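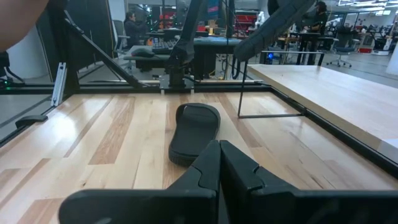

신발 정리 작업은 Bamusent 과제의 두 번째 단계에서 저희가 시간을 제일 많이 쓴 작업입니다. 집에서는 누구나 생각 없이 하는 일입니다. 현관에 흩어진 신발을 집어서, 앞쪽을 맞추고, 정해진 자리에 놓으면 끝입니다. 그런데 로봇에게는 신발의 종류마다 다른 일이 됩니다. 검은색 슬라이드 샌들을 보시면 넓은 끈이 위로 올라와 있고 바닥은 나무 상판에 평평하게 붙어 있습니다. 사람은 이런 신발을 볼 때 끈 밑으로 손가락을 넣을지, 옆을 잡을지 금방 결정합니다. 저희 시스템은 그 결정을 아직 자주 잘못합니다. 그리퍼의 두 손가락도 검은색이고 샌들도 검은색이라서, 손목 카메라로 볼 때 손가락 끝과 신발의 경계를 구별하는 문제도 따로 있었습니다. 이 문제는 뒤에서 자세히 쓰겠습니다.

Bamusent 과제 2단계 중간 진행 보고
받는 곳: Pava 재단 생활기술 지원 담당
작성: Dineo Moodley
작성일: 2025-12-19

1. 보고의 범위

지난 보고서는 8월에 드렸습니다. 그때는 장비를 설치하고 작업 순서를 정하는 내용이 대부분이었고, 결과라고 부를 수 있는 숫자는 없었습니다. 이번 보고서에는 신발 정리 작업의 시험 결과, 실패의 종류, 계획에서 바뀐 점, 그리고 다음 기간에 하려고 하는 일을 적습니다. 예산의 세부 사항은 별도 표로 보내 드렸으므로 여기서는 계획과 달라진 항목만 설명합니다.

한국어는 저의 모국어가 아닙니다. 표현이 어색한 곳이 있을 수 있습니다. 기술적인 의미가 분명하지 않은 문장이 있으면 편하게 물어봐 주십시오. 지난번에 '성공'이라는 말을 너무 넓게 썼다는 의견을 받았습니다. 옳은 의견이라고 생각합니다. 그래서 이번에는 결과를 나누는 기준을 먼저 쓰겠습니다.

2. 무엇을 성공이라고 부르는가

신발 한 짝을 집어서 지정한 자리에 놓는 일을 시도 한 번으로 셉니다. 한 켤레를 정리하면 시도는 두 번이 됩니다. 결과는 다음과 같이 나누었습니다.

완료: 사람이 아무것도 만지지 않았고, 신발이 지정한 자리에 바닥을 아래로 하여 놓였으며, 앞쪽의 방향이 맞습니다.

도움 후 완료: 마지막 상태는 위와 같지만, 중간에 사람이 원격으로 팔을 조금 움직였거나 신발의 위치를 손으로 고쳐 주었습니다.

실패: 나머지 모든 경우입니다. 신발이 뒤집힌 상태로 놓인 경우도 실패입니다. 8월까지 저희 팀은 뒤집힌 신발을 '부분 성공'으로 기록했습니다. 하지만 현관에 뒤집힌 신발이 있으면 집주인은 정리되었다고 생각하지 않습니다. 그래서 기준을 바꾸었고, 옛날 기록은 이번 숫자에 넣지 않았습니다.

3. 결과

이번 기간에 1,000번의 시도를 모두 마쳤습니다. 이 숫자는 지원 약정서에 적힌 목표와 같습니다. 그중에서 451번이 완료, 414번이 도움 후 완료였습니다. 나머지는 실패입니다.

숫자를 읽는 방법에 대하여 저의 의견을 조금 쓰고 싶습니다. 완료와 도움 후 완료를 더하면 꽤 좋은 결과로 보입니다. 중간 발표에서 동료 한 사람이 두 숫자를 합쳐서 그래프로 그렸고, 듣는 사람들의 반응도 좋았습니다. 저는 그 그래프를 이 보고서에 넣지 않기로 했습니다. 도움을 주는 사람이 옆에 계속 있어야 한다면, 그 사람이 직접 신발을 정리하는 것이 훨씬 빠릅니다. 귀 재단이 알고 싶어 하시는 것은 "기계가 집안일을 할 수 있는가"라는 질문이고, 이 질문에 가까운 숫자는 451입니다. 절반에 미치지 못합니다.

신발의 종류에 따라 차이가 큽니다. 운동화처럼 발목 부분이 단단하고 입구가 위를 향한 신발은 비교적 쉽습니다. 손가락 하나를 안에 넣고 다른 하나를 밖에 두면 잡을 수 있습니다. 슬라이드 샌들은 중간 정도입니다. 끈을 잡으면 잘 들리지만, 들고 나서 신발이 아래로 기울기 때문에 놓을 때 앞쪽이 먼저 닿습니다. 제일 어려운 것은 얇은 천으로 된 실내화입니다. 누르면 모양이 변하고, 모양이 변하면 카메라가 앞과 뒤를 혼동합니다. 어린이 신발은 작아서 어려울 것이라고 예상했는데 결과는 어른 운동화와 비슷했습니다. 가볍다는 점이 도움이 된 것 같습니다. 하지만 저희가 쓴 어린이 신발의 종류가 적어서 확실하게 말씀드릴 수는 없습니다.

4. 실패의 종류

실패한 시도는 영상을 다시 보면서 원인을 적었습니다. 한 사람이 먼저 적고, 다른 사람이 앞사람의 메모를 보지 않고 다시 적었습니다. 의견이 다를 때는 같이 영상을 보았습니다. 시간이 오래 걸리는 방법이지만, 혼자 적었을 때보다 원인이 훨씬 구체적으로 나왔습니다.

가장 많은 원인은 잡는 위치의 선택입니다. 특히 슬라이드 샌들에서 시스템이 끈의 가운데를 잡으려고 하다가 마지막 순간에 옆으로 바꾸는 일이 자주 있었습니다. 이렇게 망설이면 손가락 끝이 밑창을 밀어서 신발이 돌아갑니다. 돌아간 신발을 다시 잡으려면 처음부터 계산해야 하고, 두 번째 시도에서는 더 나쁜 방향에서 접근하는 경우가 많았습니다.

다음은 앞에서 말씀드린 색의 문제입니다. 손가락이 물체에 가까이 가면 손목 카메라의 아래쪽은 거의 손가락으로 채워집니다. 검은 신발의 경우에는 어디까지가 손가락이고 어디부터가 신발인지 시스템이 틀리게 판단할 때가 있습니다. 손가락에 밝은색 테이프를 붙여 보자는 제안이 있어서 짧게 시험했습니다. 구별은 좋아졌지만 테이프의 가장자리가 신발 끈에 걸려서 조금씩 벗겨졌고, 벗겨진 모양이 매일 달라서 오히려 새로운 문제가 되었습니다. 그래서 테이프는 그만두었습니다. 밝은색 재료로 손가락을 새로 만드는 방법은 6번 항목에 적었습니다.

빛의 반사도 원인 중 하나입니다. 작업대의 나무 표면에 천장 조명이 비칩니다. 사람의 눈에는 아무 문제가 없는 정도이지만, 밝은색 실내화가 반사가 있는 부분에 놓이면 윤곽을 찾는 데 실패하는 경우가 있었습니다. 저희는 상판을 무광 매트로 덮는 것을 생각해 보았고, 결국 덮지 않기로 했습니다. 보통 집의 현관 바닥은 타일이나 장판이고, 대부분 빛이 비칩니다. 연구실에서만 반사를 없애면 숫자는 좋아지겠지만 집에서는 도움이 되지 않습니다.

마지막으로, 놓는 동작의 문제가 있습니다. 집는 데 성공하고 옮기는 데에도 성공했는데, 손가락을 여는 순간 신발이 손가락에 붙어서 같이 따라 올라오는 경우입니다. 고무 밑창을 옆에서 세게 잡았을 때 주로 생깁니다. 영상으로 보면 간단한 일처럼 보이고, 실제로 손가락을 천천히 열게 했더니 많이 줄었습니다. 이 수정은 시험 기간의 뒤쪽에서만 적용되었으므로, 위의 숫자는 수정 전과 후가 섞여 있습니다.

5. 계획에서 달라진 점

원래 계획에는 신발 정리와 함께 젖은 우산을 정리하는 작업도 있었습니다. 우산 작업은 다음 기간으로 미루었습니다. 물이 떨어지는 물건을 전기 장비 가까이에서 다루려면 안전 절차를 새로 만들어야 하고, 그 절차의 초안이 아직 검토 중입니다. 검토가 끝나기 전에는 마른 우산으로도 시작하지 않겠습니다. 마른 우산의 결과가 먼저 나오면, 안전 검토를 서두르려는 마음이 생길 수 있기 때문입니다.

Masilela 생활관에서 하기로 한 현장 시험도 규모를 줄였습니다. Masilela는 어르신들이 각자의 방에서 지내시고 현관을 같이 쓰는 건물입니다. 처음 계획은 현관에 팔을 설치하고 여러 날 동안 운영하는 것이었습니다. 그러나 사전 방문에서 입주하신 분들과 이야기를 나누었을 때, 신발을 벗는 동안 옆에서 기계가 움직이는 것이 불편하다는 의견이 많았습니다. 한 분은 신발을 벗을 때 벽을 짚어야 하는데 그 벽 앞에 기계가 있으면 안 된다고 하셨습니다. 저희가 그린 도면에는 그 벽이 비어 있는 벽으로 표시되어 있었습니다. 그래서 이번 기간에는 기계를 가져가지 않고, 신발이 어떻게 놓이는지만 관찰했습니다. 사람과 얼굴은 기록하지 않았고, 종이에 손으로 그렸습니다.

관찰에서 배운 점이 있습니다. 저희 연구실에서는 신발을 한 짝씩 떨어뜨려서 놓고 시험했습니다. 실제 현관에서는 신발이 서로 겹쳐 있습니다. 한 짝이 다른 짝을 밟고 있거나, 슬리퍼 안에 양말이 들어 있는 경우도 있었습니다. 또 어떤 분들은 신발을 일부러 한쪽 방향으로 삐딱하게 놓습니다. 나갈 때 지팡이를 든 손과 부딪히지 않는 방향이라고 설명해 주셨습니다. 이런 신발을 로봇이 반듯하게 고쳐 놓으면 정리가 아니라 방해가 됩니다. 저희의 성공 기준에는 이런 경우가 없습니다. 다음 기간에 기준을 다시 써야 합니다.

예산에서는 손가락 부품의 비용이 계획보다 늘었습니다. Dandby에서 공급하는 부품을 쓰고 있는데, 안쪽의 계단 모양 홈이 신발 밑창과 계속 닿으면서 닳았습니다. 닳은 손가락과 새 손가락은 잡는 힘이 다르므로, 시험 조건을 같게 유지하려면 예상보다 자주 바꾸어야 했습니다. 늘어난 비용은 출장비에서 남은 금액으로 처리했고, 전체 금액은 바뀌지 않았습니다. 항목 사이의 이동에 대해서는 승인 메일을 받아 두었습니다.

6. 다음 기간의 일

먼저 손가락의 색과 재료를 바꾸겠습니다. Dandby에 밝은 회색 손가락의 견본을 요청했고, 답을 기다리고 있습니다. 색만 바꾸고 모양은 그대로 두려고 합니다. 모양까지 같이 바꾸면 결과가 좋아져도 이유를 알 수 없습니다.

그다음에는 겹쳐 있는 신발로 시험합니다. Masilela에서 그린 그림을 보고 같은 배치를 연구실에서 만듭니다. 처음에는 완료 숫자가 많이 내려갈 것입니다. 다음 보고서에서 숫자가 내려간 것을 보시더라도 작업이 뒤로 간 것으로 이해하지 않으시기를 부탁드립니다. 시험이 어려워진 것입니다. 비교를 위해서 지금의 쉬운 배치도 작은 규모로 계속하겠습니다.

사람이 도움을 준 시도에 대해서도 분석을 더 하겠습니다. 지금은 도움의 크기를 구별하지 않습니다. 팔을 손톱만큼 움직여 준 것과 신발을 손으로 바로 놓아 준 것이 같은 칸에 들어 있습니다. 원격 조작의 기록이 남아 있으므로, 도움의 시간과 거리를 계산할 수 있습니다. 만약 대부분이 작은 도움이라면 여러 집을 한 사람이 멀리서 도와주는 방식도 생각할 수 있습니다. 하지만 그 방식은 집 안의 카메라를 다른 사람이 보는 것을 뜻합니다. Masilela의 입주자들에게 이 점을 먼저 여쭈어보겠습니다.

우산 작업은 안전 검토의 결과에 따라 시작 시기를 정하겠습니다.

7. 질문에 대한 답

지난 보고서에 대한 회신에서 귀 재단은 이런 질문을 주셨습니다. "일반 가정에서 이 기술을 언제 사용할 수 있습니까?" 저는 연도를 쓰지 않으려고 합니다. 대신 지금의 상태를 제가 아는 만큼 말씀드리겠습니다.

신발이 한 짝씩 떨어져 있고, 신발의 종류가 시스템이 아는 것이고, 현관에 사람이 없으면, 로봇은 신발을 정리할 수 있을 때도 있고 없을 때도 있습니다. 속도는 사람보다 많이 느립니다. 밤에 모두가 자는 동안 일한다면 느린 것은 큰 문제가 아닐 수 있습니다. 그러나 밤에 신발을 떨어뜨리거나 돌려 놓고 그대로 멈추면, 새벽에 나가는 사람이 걸려서 넘어질 수 있습니다. 그래서 저는 완료의 비율보다 실패한 다음의 행동이 더 중요하다고 생각하게 되었습니다. 실패를 스스로 알고, 신발을 통로 밖으로 치우고, 팔을 접고 멈추는 기능이 필요합니다. 지금 시스템은 자기가 실패했다는 것을 모를 때가 있습니다. 2단계의 남은 기간에 이 기능을 목표에 추가해도 되는지 여쭙습니다. 추가 예산은 필요하지 않지만, 그 대신 시험하는 신발 종류의 수는 계획보다 줄어듭니다.

또 다른 질문은 가게에서 쓸 수 있는지에 대한 것이었습니다. 신발 가게의 진열대는 집의 현관보다 조건이 좋습니다. 신발이 새것이고, 어떤 상품인지 목록이 있고, 영업이 끝나면 사람이 없습니다. 기술만 생각하면 가게가 먼저일 가능성이 높습니다. 다만 이번 지원의 목적은 집에서 몸을 굽히기 어려운 분들을 돕는 것이므로, 가게에 대한 시험은 계획에 넣지 않았습니다. 관심이 있으시면 별도의 짧은 메모로 보내 드릴 수 있습니다.

8. 요청 사항

다음 사항에 대한 답을 부탁드립니다.

- 실패 후의 안전한 정지 기능을 2단계 목표에 추가하는 것
- 우산 작업을 다음 기간으로 옮기는 것
- Masilela 생활관의 현장 시험을 관찰 중심으로 바꾸는 것

시험 영상과 실패 원인의 기록은 공유 폴더에 올려 두었습니다. 영상의 양이 많으므로, 원인별로 대표가 되는 영상을 따로 모은 폴더를 먼저 보시면 좋겠습니다. 폴더에 들어가실 수 없으면 저에게 메일을 주십시오. 권한을 다시 설정하겠습니다.

감사합니다.

Dineo Moodley 드림

분류: 지원 과제 > 생활 로봇 > 진행 보고
태그: Bamusent, 집안일 자동화, 신발 정리, 그리퍼, 현장 관찰

인쇄하기 | 이메일로 보내기

관련 글
Bamusent 과제 8월 진행 보고: 장비 설치와 작업 순서
Masilela 생활관 사전 방문 기록
Pava 생활기술 지원: 보고서 작성 안내
수건 접기는 왜 1단계에서 끝냈는가
원격 조작자를 위한 기록 양식 (수정본)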